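02/10/2023
By the Goder press office

Goder publishes household chore results for two-armed robot

MOLTITZ -- Goder has released the first results from Nalura, its test programme for household robots. The programme asks whether a general-purpose machine can yet do ordinary chores without help. On the present figures, it can do some of them, slowly.

All tests were run in simulation. The robot has two arms, each ending in a two-finger gripper, and works in furnished rooms with doors, tiled walls and wooden or mosaic floors.

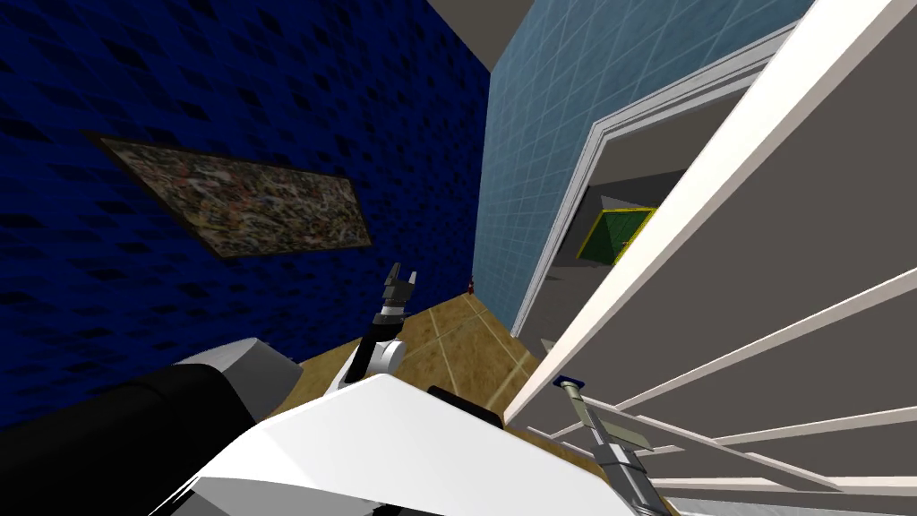
Nalura comprises 34 chores, among them opening doors, picking small items off the floor, wiping surfaces and loading shelves. The robot made 3080 attempts and completed 748 without a fault. An attempt was stopped if the robot dropped an item, struck a wall or ran out of time. Door work gave the best results. Wiping gave the worst, mainly through uneven pressure along edges and in corners.

The average completed chore took 177 seconds. Goder considers this too slow for paid work in homes or shops, and no product is planned on the basis of these results.

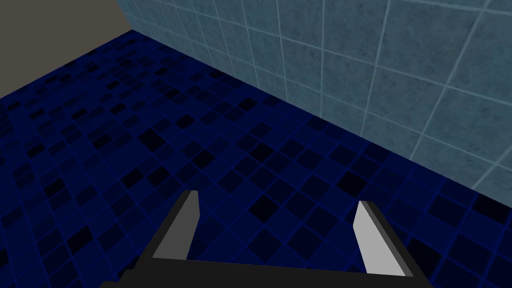 Floor-level tasks remain difficult. The gripper must come close to the surface without touching it, and small errors in judging height led to many of the stopped attempts. Patterned floors will be tested separately in the next round.

Fröhlich, which supplied the room models, will add a shop stockroom and a second kitchen. Testing on a physical machine is due to begin at the Moltitz site in December -- at first with door and shelf tasks only. The full results table and the scoring rules are available from Goder on request.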